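**Week 4 – Phone displays and battery drain**

Read before class. Bring your notes from the Prosis lab sheet.

The screen is usually the biggest user of power in a phone. An LCD panel lights the whole screen from behind, so a black page costs nearly as much as a white one. An OLED panel lights each pixel on its own.
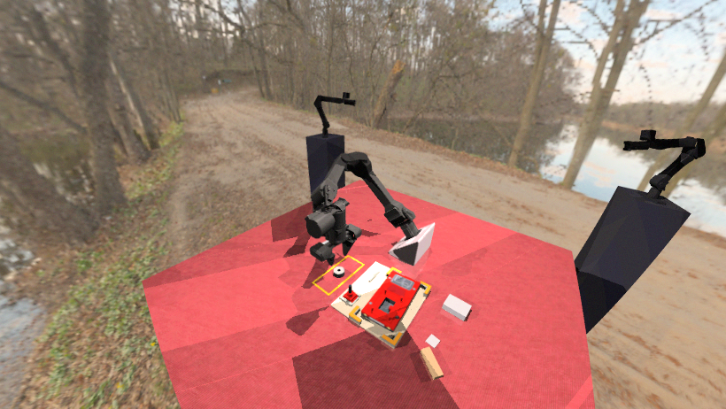 Brightness matters more than resolution. For the exercise, set the Odby handset to 200 nits and run the video loop down from 100 percent. Write down the time at each 10 percent step – leave Wi-Fi off.

Hand in one graph per pair.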